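The kitchen table came with the apartment. When I moved to Berkby three winters ago, the landlord said I could keep it or he would take it away, and I was tired from the train, so I said keep. It was too big for the room. For the first month I ate on one corner of it and put letters and keys on the rest, and I did not think about it as a thing that needed anything from me.

Then in May I spilled a pot of beet soup and learned that the wood had no finish left at all. The color went in like ink into paper. I wiped, I used salt, I used lemon, I read many opinions from strangers. The stain became pink and then it became a kind of brown, and there it stayed. So I decided to learn how to oil a table, and this post is what I know after doing it 3 times.

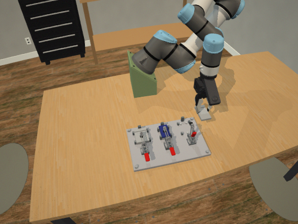
Deepika Nair
Writes this blog in the evenings

First, the sanding. I did it by hand the first time, with a cork block, and it took me a whole Saturday and most of the next evening. My neighbor offered a machine sander but I was afraid of it. I think by hand was correct for a beginner, because you feel with your palm where the surface is still rough. Go along the grain always. I went across it in one place near the window, only for a minute, and when the oil went on I could see every scratch. They are still there.

After sanding you must clean the dust very well. I used a vacuum cleaner with the soft brush and then a cloth a little bit damp. Some people write that damp is bad because the fibers stand up again. They do stand up. I waited until morning and sanded once more with the finest paper, very light, and it was better than before.

My first oil was a can from the hardware store on Grulton Street. The man there asked me what wood it was and I had to say I don't know. He asked if it was heavy. I said two people can carry it but they will complain. He sold me the can and a packet of cotton rags, 17 in the packet, and told me to put less oil than I want to put. This was good advice and I did not follow it. I poured a generous amount, I was enjoying the color so much, and the next day the whole table was sticky like a candy. It stayed sticky for more than a week. I ate standing up.

The second time I used a spoon to measure. One spoon, spread it with the rag until the rag feels almost dry, then another spoon. Wait fifteen minutes and wipe away everything that is shining. Then leave it alone until the next day! This is the hard part for me. I like to touch it and check.

Please be careful also with the used rags. They can become hot by themselves when they are in a pile, and even start to burn. I lay mine flat outside on the balcony rail until they are stiff, and then I throw them.

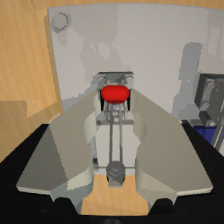 The red handle, close up.

This spring I did the third round, and it went so quietly that I have almost nothing to tell. I opened both windows, I put on the radio, I finished before lunch. My cousin Amin came for dinner two days later and put his glass directly on the wood without asking, and I let him. There was a ring in the morning. I rubbed it with a little oil and now I can find it only if the lamp is low.

The beet stain I could not remove. I sanded that place more than the others, so now there is a small valley, and if you put a pea there it will roll to the middle. I put the bread board over it.

Next I want to try the same oil on the two chairs, but their legs are turned and have many grooves, and I don't know yet how to sand inside a groove. If you have done this, please write to me.

Contact | © Deepika Nair | Back to top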